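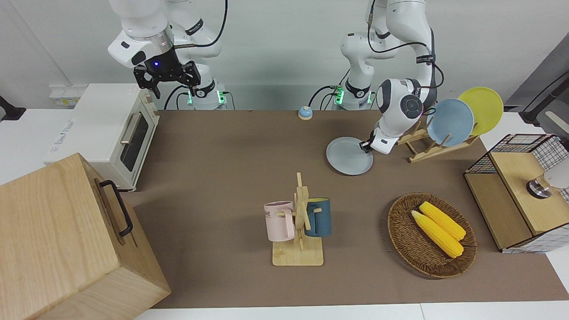 Can a council member vote on a contract after he said in public that he has an interest in it?

Ayane Minami

I live in Clernier and I follow our town council, mostly by watching the recordings late in the evening when my children sleep. English is my third language, so please forgive me if I use a wrong legal word.

In August the council had on its agenda a contract for the street lighting. The company is Van den Broek. During the discussion one of the members said, into the microphone, that his brother-in-law "does some work for them from time to time." Then he continued to speak for the contract for several minutes, and when the vote came he voted yes. The contract passed with one vote of difference.

I wrote a polite email to the town clerk. The answer was that the member "disclosed the relationship on the record" and that the matter is closed. The email was two lines long.

My questions are these. Is it enough to disclose, or must he also leave the vote? If he should have left, does the vote become invalid, or does it stay valid and only he has a problem? And is there a deadline for a complaint? I have nothing against the lighting. My own street is quite dark. I only want to understand if the procedure was correct, and I could not find a clear text on the town website, where the page about ethics has a link that opens an empty document.

Takeshi Miyazaki

I served one term on a planning board in Skendon, so I had to learn these rules, but I am not a lawyer and your state can be different from mine. Please read what follows as a way to know where to look.

In many places there are separate duties which people mix together. One is to disclose. Another is to recuse yourself, that means you do not discuss and you do not vote. The clerk's answer covers the first one only. Whether the second one applied depends on the definition of "interest" and the definition of "family" in your ethics code. Some codes count a spouse, children and parents and then stop. Others include in-laws. Some say that the relative must own part of the company, or must earn more than a certain amount from it. A brother-in-law who repairs something for them a few times a year may fall outside of the rule completely, even if it looks bad to the people in the room.

So first you need the text. If the link on the website is broken, ask the clerk for "the ethics ordinance currently in force and the disclosure form filed for this item." In your place I would ask for both in one message. On our board a spoken disclosure was not sufficient, it had to be followed by a written form. If the form should exist and it does not, you have already learned something useful.

About the validity of the vote: this differs a lot. In some states the contract can be canceled if the vote of the conflicted member was necessary to pass it, and you wrote that the difference was one vote, so please keep this in mind. In others the contract stays and the member can get a fine or a reprimand. The town attorney will know, but the attorney works for the town and normally will not advise you as a private person. A state ethics office, if you have one, usually answers general questions on the phone. Our office answered me twice, both times quickly.

About the deadline, there are often two clocks. The complaint against the person can have a long period. The challenge to the decision itself is usually short, sometimes a matter of weeks. If you think you may want to challenge the vote, ask about this one first, before you spend time on the rest.

One more practical point. Write down the time in the recording where he says the sentence, and save a copy if the site permits it. In our town the old recordings were moved to another service and for a while they could not be opened.

streetlamp50

They all do it. In my town a guy voted on paving his own road and he got reelected. Save your energy.

Skendon Reader

I would not give up so fast as the answer above me. We had a similar case with a snow removal contract. A neighbor of mine collected 26 signatures on a letter which only asked the council to explain, at the next meeting, which rule they had followed. It did not accuse any person. The chair read it aloud, the member said he had misunderstood the form, and they voted again without him. The result was the same and the contract went forward.

You can also use the public comment time. With us it is 3 minutes per speaker, so prepare a short text and read it slowly. Give a printed copy to the clerk and ask that it is attached to the minutes – otherwise the minutes may say only "a resident spoke about lighting."

Ayane Minami

Thank you, this helps me very much, also the warning about the short deadline. I have now asked for the ordinance and the form in one message, as Mr. Miyazaki wrote. The sentence is at 50 minutes in the recording and I have saved it. When I receive the documents I will post here what the code says about in-laws.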